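4.2 Fitting the Floter smoke alarm

Fit one alarm on each floor, on the ceiling and at least 300 mm from any wall or light fitting.

1. Hold the base plate against the ceiling and mark the two screw holes.
2. Drill the holes and fix the plate with the screws supplied.
3. Connect the battery, then turn the alarm clockwise until it clicks.
4. Press and hold the test button until the alarm sounds.

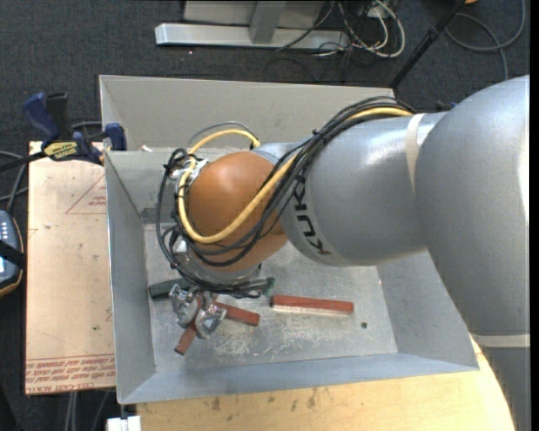
Fig. 7. Arm and gripper over the metal tray.

Note: in workshops, use the Floter heat alarm - dust can set off the smoke model.

CAUTION: Do not paint the alarm or cover its vents. Keep it 700 mm or more from air outlets.

Test weekly. Replace the battery when the alarm chirps every 40 seconds.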